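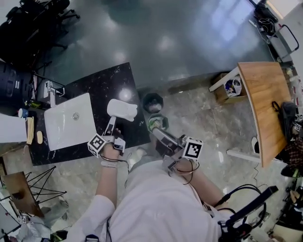

The drift appeared on the left arm first, and Orysia Moroz spent two days blaming the cable. The tracker, which the firm called Gendby, took its position from the marker cubes on the grippers, and its output fed a planner that Hamish Drummond had written before he left. In episode 309 the left cube sat just above the knuckles, both grippers had black cables hanging from them, and the right one held a green cup-like object just above the floor. The dark counter had a glare spot on it. Gendby reported the cup three centimetres below the tiles.

She ran the episode again with the filter turned off. The error stayed. She ran it with the filter on and the smoothing window doubled, and the cup sank a further four millimetres.

'It's the floor,' said Marin Petkov, who had come in for the heater and not for her.

'The floor isn't an input.'

'It's an input to Hamish.'

She opened the planner's source. Hamish had commented everything in full sentences, with initials and the month. Most of it was from August. In the contact module she found a constant named FLOOR_TRUST, set to 0.82, and above it a note: If the tracker and the floor disagree, believe the floor, but not all the way. HD, August.

Marin read it over her shoulder. 'What was it before?'

The log gave it as zero. Gun-woo Song had approved the change without remarks. She sent him a message and he rang back at once, from somewhere with trains in it.

'He had a reason,' Gun-woo said. 'The Flornar site. The floor there sloped. He wanted the estimate pulled towards the plane, so the arm wouldn't drive a cup into it.'

'Which plane?'

'The one from calibration.'

'We calibrated Flornar in a different building.'

A train went through. 'Then it's pulling towards Flornar,' he said.

Orysia plotted the correction against height. Above the counter it was nothing. Below the counter it grew as the gripper went down, and it leaned, very slightly, to the left. She had a slope of a little under one degree, in a room that was level. Every low grasp since August had been quietly bent to fit a floor that Unbridge had stopped renting.

There were 463 episodes in the set. She wrote a script to find those with a grasp below counter height and it returned 28. The others could stand. She marked the 28 for reprocessing and put the new plane in a configuration file, where it should have been, with a check that refused to start if the site name did not match.

Then she came to the constant. Setting it to zero would pass the tests. She set it to zero, ran them, and they passed. Episode 309 loaded and the cup came up through the tiles and stopped a finger's width above them.

She put it back to 0.82 with the new plane loaded. The cup stopped in the same place, to within a millimetre. The trace was a little quieter near the ground.

'So he was right,' said Marin.

'He was right about Flornar.'

She left it at 0.82. Under Hamish's note she added a line: Plane is now per site. Check it before blaming the cable. OM. She thought about the month, and typed that as well.

Xóchitl Cortés reviewed the change the same evening. She asked for one thing, a unit on the slope, and Orysia added 'degrees' and merged it. The reprocessing job took the first of the 28 from the queue. Marin had gone off with the heater. She put her coat on and watched the second one load.

Filed under: Short Fiction / Hnatiuk Quarterly
Last updated: 28 Dec 2025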